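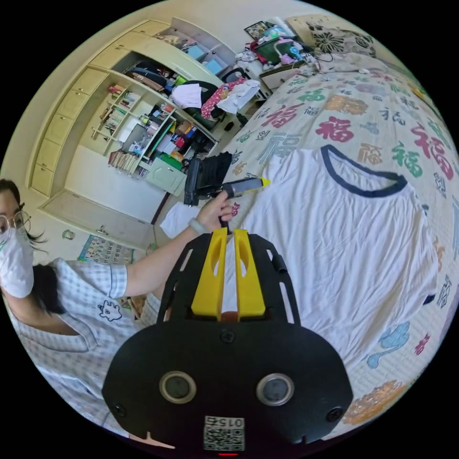

A white T-shirt with a navy collar, laid flat on the bedspread.

Rarkcombe Clothing Exchange
Progress report to the Gentile Fund, 5/16/20

In this period we received 2812 pieces of clothing from homes in Rarkcombe and the two villages near Durard. Most of them were children's clothes and T-shirts. Winter coats were fewer than we hoped, and we will ask for them again after the summer.

The sorting is now done at home by the members, because the hall in Renell Street is closed. Every household takes 2 bags at one time and keeps them for a week before opening. The work is slower like this, but the quality of sorting has become better. Fewer pieces with holes or missing buttons come to the families.

Delivery is made to the door. We reached 100 families, and 30 of them were new to us. Several asked for school shirts in bigger sizes, which we do not have enough of.

Spending stays inside the budget. The money for hall rent was not used, and we kindly ask for your permission to move it to fuel and paper bags. The washing powder cost more than planned, and the receipts are attached.

One task is late. The size list for the website is not finished, as the old list used different sizes for girls and boys and we must write it again. We expect to send it to you in June, together with the next request for payment.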